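# Two nights in Pedmont, out of season

February, and the sea road is empty. You come around the last bend and there it is, the Hotel Cordero, long and pink and a little tired on its shelf above the harbor. Shutters half closed. A cat on the steps. Lights on in the dining room, thank goodness.

In August this town holds 2,000 people and feels like twice that. In winter it's down to 800, and most of them seem to be in the bakery by seven in the morning. Go early. The almond rolls are gone by eight.

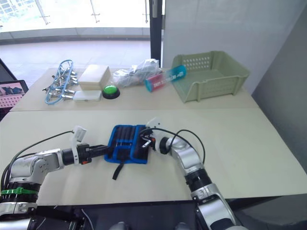

*Blue and black tool roll on a pale tabletop.*

The Cordero has 70 rooms but opens only the second floor before Easter. Ask for the corner. Two windows, a tub deep enough to drown in, radiators that clank all night and then go quiet just when you've gotten used to them. Sheets are thick and line dried. The wifi is a rumor. Breakfast is downstairs: strong coffee, blood oranges, a hard local cheese you'll want to take home and won't be able to find at the airport.

Walk it off. The path to Prekia starts behind the church and climbs through terraces of olives, then drops to a pebble beach with one shuttered kiosk and water so clear it looks fake. Good shoes, please. The last stretch is loose stone and the railing has seen better days. I went in my city loafers and paid for it.

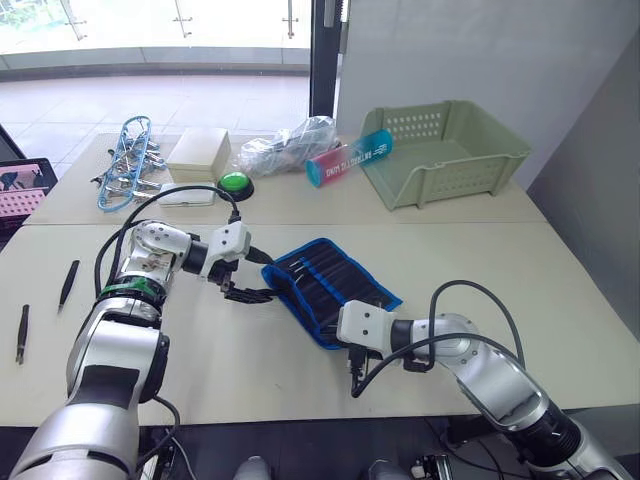
Back in town by four, when the light goes gold and the boats come in. Dinner at Rira, on the quay. Small place, paper tablecloths, no menu to speak of. Whatever was landed that afternoon, grilled, with lemon and a heap of bitter greens. The house white comes in a jug and it's better then it needs to be. Book ahead even in winter, the locals eat late and they stay.

Second day, rain. Fine by me. The hotel has a reading room with a fireplace and a shelf of swollen paperbacks in five langauges, and they'll bring you soup there if you ask nicely.
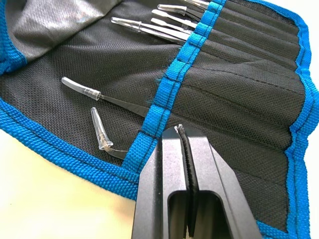

Getting here takes patience. The bus from the rail station runs twice a day out of season, morning and late afternoon, and the driver doesn't wait. A taxi is easier, but settle the price before you get in. Cash only at Rira. Cards are okay at the Cordero, most days.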